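Levbridge furniture bank opens its doors for sofa week

Thu 13 November

If you have a good sofa sitting in a spare room and no idea what to do with it, the Levbridge furniture bank would dearly love to hear from you. The bank, which moved into the old Galindo carpet showroom in July, is giving over the whole of next week to sofas, armchairs and the cushions that go with them, and it hopes to find homes for 50 of them before the holidays get going in earnest.

Sofas are what families ask for most, and they're also the hardest thing to keep in stock (anyone who has tried to get one around a stairwell will understand why). The bank has handed out more than 400 pieces of furniture so far this year, a good many of them tables and bed frames, and there are still 151 households on the list waiting for somewhere comfortable to sit down in the evening.

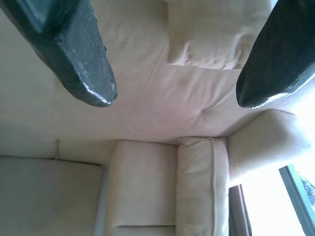

Pale upholstery is welcome too, whatever you may have heard! People often hold back a cream or beige sofa in the belief that it will be turned down for a small mark or a few creases, and the team would like to put that worry to rest. Every piece gets a going-over with a brush and a vacuum along the seams, loose cushions are plumped and put back where they belong, and covers that come off are washed. Please do send the matching cushions along, even the flat ones, as it's a sad business trying to find a stand-in later.

Donations can be dropped off at the Junen Street entrance from 9 a.m. to 4 p.m., Monday through Saturday. Pickup inside town limits is free all week, and the bank asks only that you measure your doorway before you call. Sofas with torn frames or a strong smell of smoke can't be taken, I'm afraid, but the front desk keeps a list of places that will haul them away for a modest fee. Coffee will be on at the showroom all week, and visitors are welcome to come in and try out the seats.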